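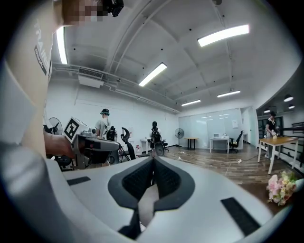
Household Chores Readiness: Walk-round Checklist, Comments Left In

3 Jan 2025
By Adebayo Tamuno

Form carried over from the October visit to Bainbridge. Tzu-hsuan Chu filled in the boxes and I filled in the comments, which explains the difference in tone. Pass means I would leave the room while the machine did it.

SECTION A. THE ROOM

A1. Walkways clear of trailing leads: FAIL
Cables on the floor, power strip included. People step over them without thinking. A wheeled base thinks about them a great deal and then stops. Reroute along the wall before anything with wheels is let loose.

A2. Chairs pushed in: FAIL
Office chairs drift. Any floor plan that assumes otherwise was drawn over a holiday.

A3. Fans guarded and stable: CHECK EACH SESSION
Look at the base as well as the grille. A flex caught on an arm will bring the whole thing over.

A4. Garments and loose cloth off seats: FAIL
A white one on a black chair. Either it is laundry, in which case fold it, or it is somebody's, in which case leave it alone. The Orkon planner has no opinion on the difference and will fold your cardigan with you half in it.

SECTION B. GRIPPERS, HAND-HELD

B1. Pads seated, no lifted corners: PASS

B2. Marker cubes tight, faces clean: PASS, SECOND ATTEMPT
One thumbprint. Wipe with the dry cloth. The wet cloth is for the table.

B3. Operator can put the thing down at once: PASS
The best safety feature on site remains a person with an elbow.

B4. Load kept under 600 g: PASS
Flowers are well inside this. A full vase may not be, so weigh it with the water in.

SECTION C. THE CHORES

C1. Flowers, pick up and put down: PASS WITH A PERSON, FAIL WITHOUT
On the Gosuria arm we logged 110 tries and got 69 bunches to the table in a state you could give to a relative. The rest were compost. Stems are fine. It is the heads that suffer, and wrapping makes it worse. 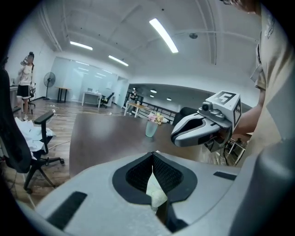 Item C2: flowers in the pale green glass vase on the dark brown table, hand-held grippers in the foreground.

C2. Working near glass: HOLD
Glass that lets the light through is still a rumour as far as most depth sensors are concerned. No unattended runs beside a vase. Keep it towards the middle of the table and agree who mops.

C3. Picking up soft, crumpled things: PARTIAL
Getting hold of them is easy. Letting go is where the afternoon goes.

C4. Wiping the table afterwards: NOT TESTED
Tzu-hsuan did it by hand while I was writing up C3.

SECTION D. SIGN-OFF

Open actions: 2
- Cable covers for the main floor (Tamuno)
- Plastic vase for unattended runs (Chu)

Overall: not yet fit to be left alone with the flowers. Ask again once A1 is closed. Vomholm want a copy of this without the comments, and they are welcome to type it.

Related
Bainbridge, October: the Dishwasher Section
Why We Weigh the Vase
Folding Towels on the Orkon Planner
Vomholm Checklist, Blank Copy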